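Lista: serigrafia-textil
De: Aba Adjei
Assunto: Re: preto à base d'água em malha branca, borda serrilhada e perda de densidade
Hora: 21h10

Respondo por partes, no meio do texto original, e deixo no fim o que não coube nos comentários. Cortei os trechos sobre frete e sobre a troca do compressor.

> Estamos com uma tiragem de 600 camisetas brancas, algodão
> penteado, uma cor (preto), frente. O cliente é a Grunelstead,
> que já fez esse mesmo layout com outro fornecedor e mandou uma
> peça antiga como referência. A arte é só texto, fonte sem
> serifa, com uma linha de corpo pequeno embaixo.

A peça de referência foi lavada? Se foi, não serve como padrão de densidade. Serve para posição, tamanho e, com reserva, para definição de borda. Peçam uma sem uso ou combinem por escrito que o padrão passa a ser a primeira peça aprovada por vocês. Já perdi um lote inteiro em discussão sobre "o preto da outra vez".

> A matriz está com tecido de 34 fios. A emulsão é a Flerano
> bicomponente, duas demãos de cada lado. Revelação normal,
> sem perda de detalhe visível na mesa de luz.

O tecido de 34 fios por centímetro deposita bastante tinta e perdoa erro de viscosidade. Para letra grande e chapada, nada contra. Para a linha de corpo pequeno é aberto demais: o fio fica largo em relação à haste da letra, e a borda acompanha o desenho do tecido quando a emulsão não faz ponte sobre a abertura. É daí que vem o serrilhado em curva e em diagonal, com as verticais e horizontais saindo limpas. Verifiquem isso com conta-fios na própria matriz, contra a luz, antes de mexer na tinta. Se o dente estiver no estêncil, nenhum ajuste de rodo vai tirá-lo.

Duas demãos de cada lado é uma informação incompleta. Com que canto de calha, e em que velocidade? Canto arredondado e passada lenta dão uma camada grossa, que em base d'água costuma ser desejável, mas pede exposição mais longa. Uma camada grossa mal exposta passa na revelação e amolece por dentro durante a tiragem. O sintoma é exatamente o que vem descrito mais abaixo.

> As primeiras peças saem boas. Da metade em diante a borda
> começa a abrir, principalmente dentro do "e" e do "a", e
> aparece um halo cinza. Limpamos a matriz, melhora, e depois
> volta.

Há duas causas possíveis e elas se separam com facilidade.

a) Tinta acumulada no lado de contato da matriz. Passem um pano branco seco por baixo, sem solvente e sem água, logo depois de uma impressão. Se sair preto nas contraformas, há excesso de passada ou falta de fora-contato. O tecido deve soltar da malha logo atrás do rodo. Quando solta tarde, a tinta é puxada para os lados e o halo aparece.

b) Estêncil amolecendo. Encostem a unha na borda de uma letra, do lado do rodo, numa área que possa ser sacrificada. Se marcar, a emulsão está subexposta ou faltou endurecedor. Nesse caso a limpeza melhora a impressão por pouco tempo e piora a matriz, que é o ciclo relatado.

Minha aposta é a (b), pelo "da metade em diante". Na (a) o defeito costuma aparecer cedo e ficar estável.

> Já trocamos a tinta, da Abugri para a Stemeo, e o defeito é o
> mesmo. A Stemeo seca mais rápido na matriz.

O defeito persistir com a troca de tinta é o dado mais útil da mensagem. Aponta para estêncil ou regulagem e tira a tinta da lista de suspeitos principais. Quanto à secagem na matriz, deixem a tinta de cobertura sobre a imagem entre uma peça e outra (passada de recobrimento leve, rodo quase sem pressão) e não parem no meio. Retardador, só na dose da ficha do fabricante. Em excesso ele atrapalha a cura e devolve o problema na lavagem.

E não misturem restos das duas marcas no mesmo pote. As bases ligantes podem ser incompatíveis, e isso às vezes só se manifesta na cura.

> O segundo problema é a lavagem. A peça de teste perdeu
> densidade. Passou na esteira e saiu seca ao toque. Seria o
> caso de dar mais uma passada de tinta?

Seca ao toque não quer dizer curada. Em base d'água a primeira parte do tempo de esteira é gasta evaporando água, e enquanto houver água a temperatura do filme não sobe. Uma camada mais grossa tem mais água e leva mais tempo até começar a curar. Uma passada adicional, sem mudar a esteira, tende a piorar a solidez.

O que eu faria, nesta ordem:

Medir a temperatura na superfície da tinta, na saída, com fita termossensível colada na peça. Pistola infravermelha sobre preto e sobre branco dá leituras que não se comparam bem, e o painel da esteira mostra a temperatura do ar ou da resistência, conforme o modelo.

Reduzir a velocidade da esteira antes de aumentar a temperatura. Malha branca amarela com facilidade e o cliente vê o amarelado antes de ver qualquer outra coisa.

Conferir se há circulação de ar. Esteira só com infravermelho satura de vapor no túnel e o rendimento cai ao longo do turno. Se a peça da manhã passa no teste e a da tarde não passa, é provável que seja isso.

Repetir a lavagem com a peça descansada de um dia para o outro, sempre no mesmo programa, e guardar junto uma peça irmã sem lavar. Sem a irmã não há comparação possível.

> Sobre o rodo: dureza média, fio reto, já com algum uso.

"Algum uso" é para retificar ou trocar. Fio arredondado deposita mais tinta e empurra para a borda. Em letra pequena, o fio precisa estar vivo. Ângulo entre em pé e levemente inclinado, pressão suficiente para limpar a matriz e nada além disso. Se o operador precisa apoiar o peso do corpo, o erro está em outro lugar (tensão do tecido, fora-contato ou viscosidade).

Fim dos comentários no texto. Seguem os pontos gerais.

Tecido. Refaria a matriz em 45 fios, poliéster amarelo, tensão conferida com tensiômetro nos quatro cantos e no centro. O depósito cai em relação ao de 34, mas preto sobre branco tem folga de cobertura e aceita a redução. O tecido amarelo reduz a dispersão de luz na exposição e preserva as contraformas. Com ele o tempo de exposição sobe em relação ao branco, e convém refazer a escala em vez de aplicar um fator de memória.

Exposição. Façam a escala com a mesma espessura de emulsão da matriz final e com um pedaço da arte real, incluindo a linha pequena. Escala pronta, com trama, responde a outra pergunta. Secagem da matriz antes de expor: na horizontal, lado de impressão para baixo, ambiente seco. Em julho, em galpão frio, a emulsão demora bem mais do que parece, e emulsão úmida se comporta como subexposta.

Fotolito. Conferir o preto do filme. Jato de tinta com densidade baixa deixa passar luz pela letra e obriga a encurtar a exposição para conseguir revelar. Muita gente resolve a revelação difícil cortando o tempo de luz e só descobre na tiragem o preço disso. Dois filmes sobrepostos e bem registrados são um remendo aceitável para uma arte de uma cor.

Arte. Hastes finas em malha ganham corpo na impressão, e as contraformas fecham. Se a Grunelstead aceitar, abram um pouco o espaço entre letras na linha pequena e apliquem um contorno negativo mínimo. O ganho se mede na peça impressa, depois da cura, com a malha em repouso. Malha esticada sobre o berço engana.

Caimento e posição. Texto que desce pela frente, ou que se aproxima da costura lateral, sofre com a torção da malha. O defeito não aparece na peça dobrada. Aparece com a pessoa inclinada para a frente e o braço estendido, quando o tecido faz dobra sobre as letras e uma parte delas sai de vista. Para texto que precisa ser lido com o corpo em movimento, subam a estampa e evitem linhas longas. Filme grosso de tinta marca a dobra e, com o uso, trinca nela; filme fino, bem ancorado na fibra, acompanha. 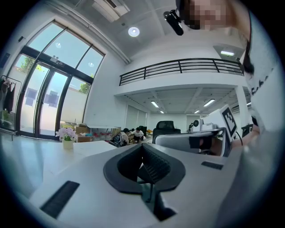
Camiseta branca com letras pretas, vestida, corpo inclinado.

Ainda sobre posição: meçam a partir da gola, com a peça vestida no berço sem tração, e anotem a medida na ficha da matriz. Referência pela barra varia com o lote de costura.

Sequência sugerida para retomar a tiragem:

Separar as peças já impressas em aprovadas, duvidosas e refugo, com uma peça de cada grupo etiquetada.
Fazer o teste da unha e o do pano na matriz atual e registrar o resultado.
Gravar a matriz nova e, se a exposição estiver confirmada, aplicar endurecedor para base d'água conforme a ficha.
Retificar o rodo.
Imprimir uma série curta, curar, descansar, lavar.
Só então liberar o restante.

Quanto à pergunta sobre passar para plastisol: resolve a secagem na matriz e tolera paradas, mas muda o toque, e a Grunelstead vai notar a diferença em relação à peça antiga. Exige também cura completa em toda a espessura, com os mesmos cuidados de medição. Não trocaria de sistema no meio de um pedido.

Para dimensionar o tempo parado: uma matriz nova, com secagem decente, emulsão e exposição, toma um dia de trabalho na minha oficina. Das peças já feitas, pelo que vocês descrevem, eu contaria com perder umas 45 na triagem, e negociaria isso agora com o cliente, antes da entrega.

Se puderem, mandem para a lista o resultado do teste da unha, o ângulo da calha e a leitura da fita na saída da esteira. Com os três dá para fechar o diagnóstico. Fotos de borda, só com conta-fios ou lente; foto de celular à distância de um braço não mostra dente de tecido.

Aba Adjei

--
Para sair da lista, envie mensagem em branco com o assunto "cancelar".
Anexos grandes são retidos pela moderação.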